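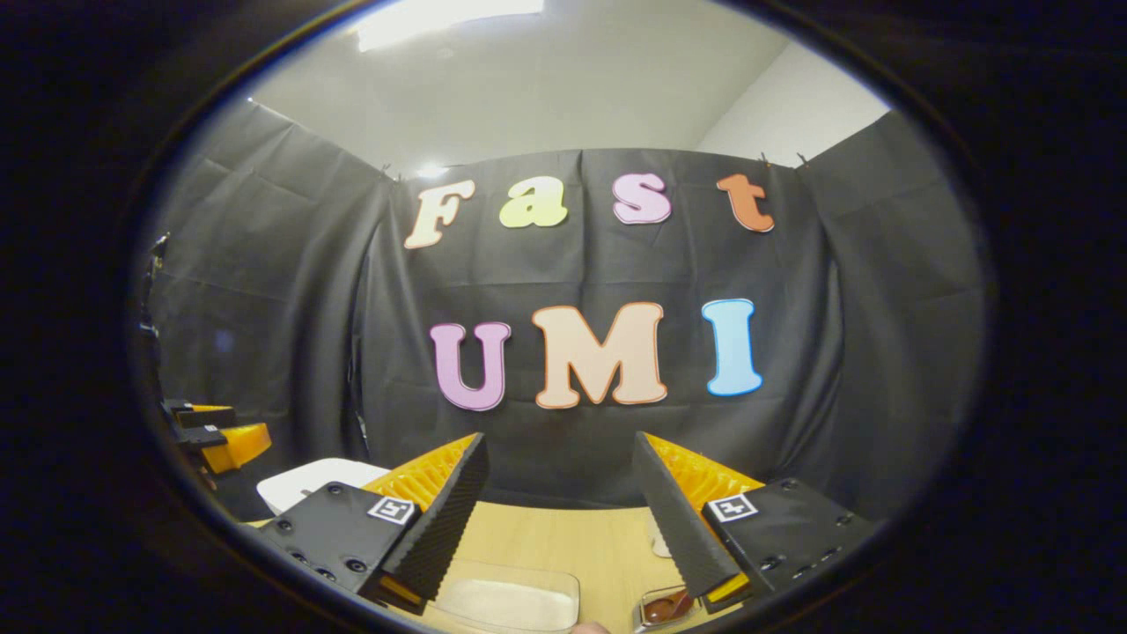

뒤쪽 천에 파스텔 글자로 Fast UMI

프랜차이즈 가맹점 운영 게시판 > 계약/갱신
제목: Pliltus 갱신 조건 받으신 분 계신가요? (광고분담금 관련)
작성일 2024년 2월 27일

골목커피

안녕하세요, Pliltus 카페 가맹점 하나 운영하고 있는 점주입니다. 눈팅만 하다가 처음 글 써봐요. 저희 매장이 7월에 계약 만료라 얼마 전에 본사에서 갱신 안내문이 왔는데요, 읽다가 커피 쏟을 뻔했습니다 ㅠㅠ

광고분담금을 매출 비율로 떼던 걸 월정액으로 바꾸겠다고 하네요. 한 달에 30만 원이래요. 저희처럼 작은 매장은 지금 내는 돈이 월 19만 원인데 그럼 그냥 인상이잖아요. 안내문에는 "점주 부담의 예측 가능성을 높이기 위한 개편"이라고 써 있고요. 네, 예측은 되죠. 매달 더 나간다는 게 예측이 되네요.

그리고 필수품목에 컵 뚜껑이랑 냅킨까지 들어갔어요. 원두나 시럽은 이해하겠는데 냅킨을 왜 본사에서 사야 하는지 모르겠어요. 혹시 같은 안내문 받으신 분들 어떻게 하실 건지 궁금합니다. 일단 서명은 안 하고 버티는 중이에요.

새벽반죽

저는 Pliltus는 아니고 Vaněk 베이커리 합니다. 저희도 재작년에 정액제로 바뀌었어요. 처음엔 욕했는데 매출 잘 나오는 달에는 오히려 덜 내게 되더라고요. 무조건 나쁘다고 보긴 어려워요. 매장 매출이 올라가는 중인지 빠지는 중인지 그것부터 보세요.

냅킨은 저도 할 말 없음. 저희는 빵 봉투 묶는 끈도 본사 겁니다.

역전사거리

윗분 말씀은 장사 잘되는 매장 얘기죠. 매출 빠지는 매장은 정액제가 진짜 무섭습니다. 비수기에 손님이 없어도 똑같이 나가잖아요. 비율제는 적어도 본사가 점주랑 같이 아프기라도 하지.

글쓴님, 정보공개서 최신판 받아보셨어요? 거기 광고비 집행 내역이 나옵니다. 작년에 얼마 걷어서 얼마 썼는지 먼저 확인하시고 얘기하세요. 저는 그거 들고 가서 담당자랑 얘기했더니 태도가 좀 달라지긴 했습니다.

골목커피

역전사거리님 감사해요! 정보공개서는 처음 계약할 때 받은 것만 있어요;; 그 뒤로 바뀐 게 있는지도 몰랐네요. 오늘 찾아보겠습니다.

새벽반죽님, 저희 매장은 솔직히 제자리예요. 오르지도 빠지지도 않고요. 근처에 저가 커피가 생기고 나서 오전 손님은 줄었는데 디저트로 겨우 메꾸고 있어요.

Uvthorpe두번째

Uvthorpe 치킨 매장 두 개 합니다. 여기 글들 보면 본사가 무슨 원수인 것처럼 쓰시는데 저는 좀 생각이 달라요. 정액 30이면 솔직히 싼 편입니다. 저희는 행사 한 번 할 때마다 분담금이 따로 나와요. 그리고 본사 이름 보고 들어오는 손님 있는 거 다들 아시잖아요. 그 값이라고 생각합니다.

불만이면 갱신 안 하고 개인 매장으로 돌리면 되는데 막상 그렇게 하는 분은 별로 없더라고요.

역전사거리

갱신 안 하면 되지 않냐는 말씀은 쉽게 하시네요. 인테리어에 들어간 돈이 있고 경업금지 조항도 있는데 그게 그렇게 간단합니까? 간판만 떼고 같은 자리에서 커피 팔면 바로 내용증명 옵니다. 두 개 하시는 분이 그걸 모르실 리는 없고요.

Uvthorpe두번째

모른다고 한 적 없습니다. 계약서에 다 써 있는 내용이고 도장 찍을 때 읽었어야 하는 거죠. 그리고 경업금지도 조항마다 달라요. 기간이랑 지역 제한이 어떻게 적혀 있는지 봐야지, 무조건 안 된다고 겁주는 것도 도움이 안 됩니다.

초보점장87

저 지나가다 질문 하나만요 ㅠ 광고분담금은 점주들 동의 받아야 하는 거 아니에요? 작년 교육 때 그렇게 들은 것 같은데 가물가물해요. 저는 Prornlow 분식 하는데 그런 동의서 받아본 기억이 없어서요.

역전사거리

광고냐 판촉이냐에 따라 동의 기준이 다르고, 별도 약정을 맺은 경우에는 또 얘기가 다릅니다. 계약서 맨 뒤에 붙은 부속 약정부터 보세요. 거기 서명이 되어 있으면 이미 동의한 걸로 처리됐을 수 있어요. 확실한 건 가맹거래사한테 물어보시고요. 저는 점주지 전문가가 아니라서 틀릴 수도 있습니다.

초보점장87

헉 찾아보니까 진짜 부속 약정이 있네요. 제 서명도 있고요... 그날 서류를 하도 많이 찍어서 기억도 안 나요. 감사합니다 ㅠㅠ

새벽반죽

ㅋㅋㅋ 저도 그랬어요. 그날은 손목만 아팠지 뭘 읽은 기억이 없음.

글쓴님, 협상하실 거면 냅킨이랑 뚜껑을 먼저 꺼내보세요. 분담금은 전 매장 공통이라 담당자 선에서 못 바꿔요. 근데 품목은 의외로 움직입니다. 저희 지역은 점주들이 같이 얘기해서 물티슈를 권장품목으로 내렸어요. 시중 제품이랑 단가 비교한 표를 만들어 가면 얘기가 빨라요. 저는 100장 단위로 맞춰서 비교했습니다.

골목커피

와 그 방법 좋네요!! 단가표는 오늘 마감하고 바로 만들어 볼게요. 안 그래도 옆 동네 Pliltus 점주님 두 분이랑 연락이 닿았는데 그분들도 냅킨에서 제일 열받으셨더라고요 ㅋㅋ 분담금보다 냅킨이 더 화나는 거 저만 그런 게 아니었어요.

그리고 Uvthorpe두번째님 말씀도 틀린 건 아닌 것 같아요. 저도 처음에 브랜드 보고 들어온 거라서요. 다만 30만 원을 내면 그만큼 뭐가 돌아오는지는 알고 싶은 거죠. 저희 동네에서는 Pliltus 광고를 본 적이 없거든요.

Uvthorpe두번째

그건 물어볼 만합니다. 지역별 집행 내역 달라고 하세요. 전화 말고 메일로요. 답이 글로 남아야 나중에 편합니다.

역전사거리

이건 동의합니다. 메일로 하세요.

골목커피

방금 담당자님께 메일 보냈어요. 지역별 집행 내역이랑 필수품목 변경 사유 두 가지로 물어봤습니다. 답 오면 여기 댓글로 남길게요. 근데 부속 약정은 저도 있는지 봐야겠네요, 계약서가 매장 창고 어딘가에 있을 텐데...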